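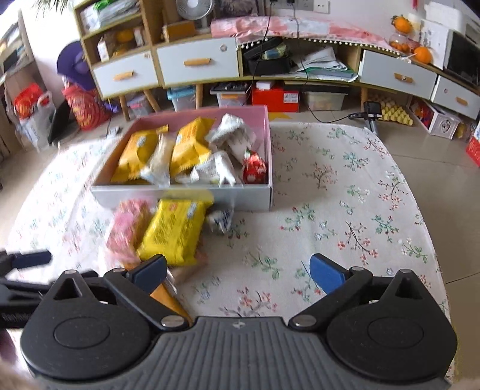

Snack food

A snack is a small portion of food eaten between meals, and snack food is the huge and wonderfully varied family of products made or sold for that purpose. It covers chips, crackers, nuts, dried fruit, popcorn, cookies, candy, rice cakes, seaweed sheets and a great deal more, and nearly every part of the world has added something to it. Some snacks are made at home from whatever is left over from dinner. Others come off long factory lines, sealed in packets that keep them crisp for months.

Origins

People have eaten between meals for as long as there have been meals. Roasted seeds, nuts and dried fruit are among the oldest snacks known, and popcorn is far older than the movie theater (it was eaten in the Americas thousands of years ago!). The English word "snack" comes from an older word meaning a bite or a snap, and at first it was used of dogs. By the 1700s it could mean a quick bite of food for a person, and that sense won out.

Street sellers did a lot to spread the habit. Roasted chestnuts, pretzels, fried dough and boiled peanuts were all sold from carts and baskets well before there were wrappers to put them in. The potato chip became popular in the United States during the 1800s and was sold loose from barrels or glass cases, so the last customer of the day often got the stale and broken ones at the bottom. Waxed paper bags in the 1920s changed that, and cellophane soon did the job even better.

Main types

Fried snacks include potato chips, corn chips and plantain chips, along with the many crunchy lentil and chickpea mixes of South Asia. Slices or strands go into hot oil, the water inside boils off as steam, and what stays behind is thin, brittle and delicious.

Puffed snacks are a small marvel of physics. In one common method, moist cornmeal is pushed through a narrow opening under high pressure. When it comes out the pressure drops all at once, the water flashes to steam, and the dough swells into a light foam that sets as it cools. Rice cakes and popped grains work in a similar way.

Baked snacks take in crackers, pretzels and most cookies. Pretzels get their dark, shiny skin and special flavor from a dip in an alkaline bath before they go in the oven.

Sweet snacks run from hard candy and chocolate bars to fruit leather, sesame brittle and mochi. Plenty of snacks mix sweet and salty, and caramel corn is one of the great ones.

Packaging

The packet matters nearly as much as the food. Chips go soft when they take up moisture from the air, and fats turn stale when they meet oxygen and light. Most modern chip bags are made of several thin layers of plastic film, often with a very fine coating of aluminum, and many are filled with nitrogen before sealing. The gas also makes a cushion that protects the chips on the road. At high altitude the outside air pressure is lower, and sealed bags swell up like little pillows, a sight well known to anyone who has driven over a mountain pass with groceries in the back.

Snacks and sharing

Snacks are social food. They turn up at birthday parties, long train rides, ball games and late study nights, and a mixed box of them is a popular gift in many countries. In Japan, travelers bring back boxes of wrapped regional sweets for coworkers and family. In Spain, small plates of olives, nuts or ham go with a drink and can stretch into a whole evening.

Nutrition

Many packaged snacks are high in salt, sugar or fat, and health advice in most countries suggests eating them in modest amounts. Nuts, fruit, yogurt and plain popcorn are often recommended for everyday snacking. Young children have small stomachs and usually do well with a planned snack or two between meals.

See also

Candy
Cracker (food)
Popcorn
Potato chip
Street food
Trail mix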